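The Customs Service for Young Readers
What Happens to Goods at the Border

Every country decides what may come in and what may go out. The office that carries out these decisions is called the customs service. Its officers work at seaports, airports, railroad stations and road crossings.

When a business sells something to a buyer in another country, the sale is called an export for the seller and an import for the buyer. A crate of apples grown in one country and eaten in another is an export and an import at the same time. It depends on which side of the border you are standing on.

What is a declaration?

Before goods cross the border, the owner must fill out a form called a declaration. The form tells the customs service what the goods are, how many there are, where they were made and how much they cost. The declaration must be true. A person who writes something false on it may have to pay a fine, and the goods may be taken away.

What is a duty?

A duty is a tax on goods that come into the country. Suppose the Truler company buys 400 bicycle bells from a factory abroad. The bells cost 300 crowns in all, and the duty on bells is 20 percent. Truler must pay the customs service 60 crowns before the bells can leave the port. The money goes to the national treasury and helps to pay for schools, roads and hospitals.

Not all goods have the same duty. Some have a high one, some have a low one, and some have none. The list that shows the duty for each kind of goods is called the tariff.

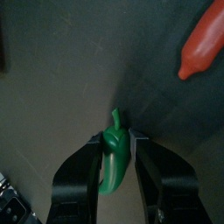

The tariff is a very long book. It is divided into chapters, and each chapter into smaller groups, so that an officer in Karnent and an officer in Koltwood will put the same article in the same place. Finding the right place is called classification. New officers study it for seven months before they may sign a form alone.

Why are some goods stopped?

Some goods can do harm. Plants and fruit may carry insects that damage farms. Medicines may be unsafe if they have not been tested. For these goods the owner needs a special paper, called a permit or a certificate. If the paper is missing, the goods wait in a locked warehouse until it arrives - or they are sent back.

Do travelers have to declare things too?

Yes. Families returning from a trip abroad pass through customs as well. Most have nothing to pay. If you are carrying food, plants or animals, an adult in your family must tell the officer. When you are not sure, ask. Officers are glad to answer questions from travelers of any age.

Words to remember

Border: the line where one country ends and another begins.
Cargo: goods carried by ship, train, truck or airplane.
Tariff: the list of duties.
Permit: a paper that allows something to be done.

Text by Florencia Herrera, Office of Public Information, Kekana Customs House. October 2000. Schools may copy this page for use in class.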